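Setting Up a Shared Pantry Shelf in Your Building
Brillmont Tenant Resource Service
Last reviewed October 22, 2020

This guide is intended for residents of Brillmont housing who wish to establish a shared pantry shelf in a common room, laundry or mail area. A shared pantry shelf allows neighbours to leave sealed, shelf-stable food for others to take without application or record. The steps that follow reflect current practice at the Clullura and Pamora buildings.

Before you begin

Written permission from the property office is required. Submit Form 4, available at the front desk, with a short note stating the proposed location and the names of two contact residents. A reply is normally issued within 14 days. Do not place food in a common area before the reply has been received.

You will need the following:
a table or fixed shelf, clear of exit routes
open-topped bins, preferably clear
waterproof labels and a permanent marker
food-safe sanitizer and clean cloths
a notebook or clipboard for the weekly check

Step 1. Choose the location

Select an indoor area that is dry, well lit and out of direct sunlight. The shelf must not stand beside a dryer, baseboard heater or hot water pipe. Stairwells and fire corridors are excluded under the building rules, and a shelf found there will be removed without notice. The property office can advise on whether a particular wall or alcove forms part of an exit route.

Residents using wheelchairs or walkers should be able to reach every bin from the front. Where a fixed shelf is too high, a table is the better choice.

Step 2. Prepare the bins

Wash new bins in warm water with dish soap, rinse them and allow them to air-dry fully before use. Bins previously used for cleaning products, paint or garden supplies are not acceptable, even after washing.

Clear bins are recommended over opaque ones. Residents can tell at a distance what is available, and those carrying out the weekly check can find leaks and crumbs without emptying each bin. Lids are discouraged, as they tend to be left off or mislaid.

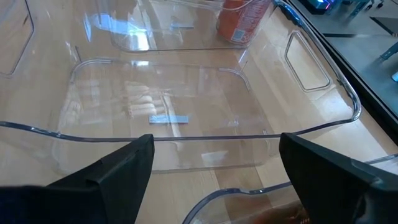
Assign each bin a single category of food. The Pamora shelf began with one mixed bin and changed to separate categories in November of its first year, after residents with allergies reported difficulty in finding suitable items. Canned vegetables and beans, dry pasta and rice, and breakfast cereals are practical categories for a first shelf. Products containing nuts should have their own bin, placed at the end of the row.

Step 3. Label clearly

Write the category in letters large enough to be read from a standing position. If more than one language is commonly spoken in the building, include each on the same label. Solène Mallet, Tenant Programs Coordinator, can supply labels in French and English on request, and will arrange other languages where a resident is able to check the wording.

A notice should be posted above the shelf stating what may be left and what may not. Accepted items are commercially packaged, unopened and within their best-before date. The following cannot be accepted:
home-cooked or home-canned food
anything requiring refrigeration
dented, rusted or bulging cans
infant formula
alcohol, vitamins and medication

Infant formula should be directed to the front desk, where staff will refer the donor to an appropriate service.

Step 4. Stock the shelf

Place heavier cans at the bottom and lighter packages on top. Items with the earliest dates belong at the front. A first stocking need not be large. Residents' groups may apply to the Sung Fund for a starting grant of up to $400, payable once per building, and must keep receipts for all purchases made with it.

Donors are asked not to leave bags or boxes on the floor beside the shelf. Surplus goods may be held in the locked cupboard at the property office until space becomes available.

Step 5. Carry out the weekly check

One of the contact residents should inspect the shelf each week. Remove expired or opened items, wipe each bin with sanitizer and replace any label that has become difficult to read. Enter the date and initials in the notebook. Names of residents who take food must never be recorded.

If insects or droppings are found, discard all paper and cardboard packages, wash the bins, and notify the property office the same day. The shelf is to remain closed until the office confirms in writing that it may reopen.

Changes and closure

A change of location requires a new Form 4. A change of contact resident may be made by email. Groups wishing to close a shelf should post a notice 14 days in advance and deliver remaining food to the property office.

Questions concerning permission or building rules should be addressed to Branislav Vávra, Property Services, at the Brillmont front desk.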